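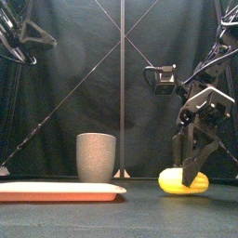 Sweetcorn, cup and tray from Risto's Yurt play-food range.

Toy corn will get children eating vegetables, says firm that sells toy corn

January 2025

Parents who have tried hiding carrots in the mashed potato are being offered another way round the problem. Risto, the toy company based in Huston, says that children who play with pretend vegetables are more willing to eat real ones, and it has put the claim in large letters on the front of its new Yurt range.

The range is made up of play food and simple tableware for the under-fives. The sweetcorn is the piece the company is pushing hardest. It is yellow, with raised kernels a child can run a thumb over, and it appears on the lid of every box along with the words "Play it today, eat it tomorrow".

It is a nice line. The evidence behind it is harder to get excited about.

According to a leaflet sent out with the range, Risto asked 171 families to try the toys at home in July. After two weeks, the parents filled in a form. In 84 of those homes, the leaflet says, the child had been "more open to vegetables" by the end of the trial.

That is slightly less than half, a figure the leaflet leaves readers to work out for themselves. It also leaves out what happened in the other homes, and there was no second group of families who carried on as normal without the toys. Anyone who has lived with a three-year-old will know that a child can go off peas and come back to them in a fortnight with no help from a toy company.

Then there is the wording. "More open to" could mean a child who cleared the plate. It could also mean one who poked a bean and didn't cry. The form, which Risto supplied when we asked for it, gives parents a single box to tick and no space to say what was eaten or how much.

The families were found through the company's own mailing list and were allowed to keep the toys afterwards. Neither of those things makes the answers wrong, but people who already like a firm's products, and have just been given some more of them, tend to be in a generous mood.

Risto told us the trial was "a friendly snapshot, never meant as a scientific paper", and that it was proud of the response. Asked whether the claim would stay on the box, it said there were no plans to change it. A larger trial is being talked about with nurseries in Putau – the company would not say which ones, or when it might start.

None of this is a complaint about the toys. Pretend cooking is a fine way to spend a wet afternoon, and the corn looks enough like corn for a small child to know what it is meant to be. Being able to name a vegetable may well be useful when it turns up at teatime. But parents paying extra for the Yurt name should know that they are buying play food, and that any play food they already have in the cupboard could probably do the same job. A real cob from the greengrocer is cheaper still, and can be eaten.

The range is on sale now from Risto's shop in Huston and by post.

84 shares | 2 likes on this story

Comments

putaumum
We've got a whole basket of toy veg. Mine will serve me pretend broccoli all day long and won't have the real stuff in the same room.

Old Spoon
Less than half and they put it on the box?? I'd like to see what the form looked like.

hustonite
Bit harsh. My grandson had one of these for Christmas and asked for sweetcorn the same week. Might be chance, but I'm not complaining.

putaumum
@hustonite sweetcorn doesn't count, they all like sweetcorn. Get back to me when it's sprouts.

Load more comments

We use cookies to remember your settings and to see which stories are read. Accept all | Manage choices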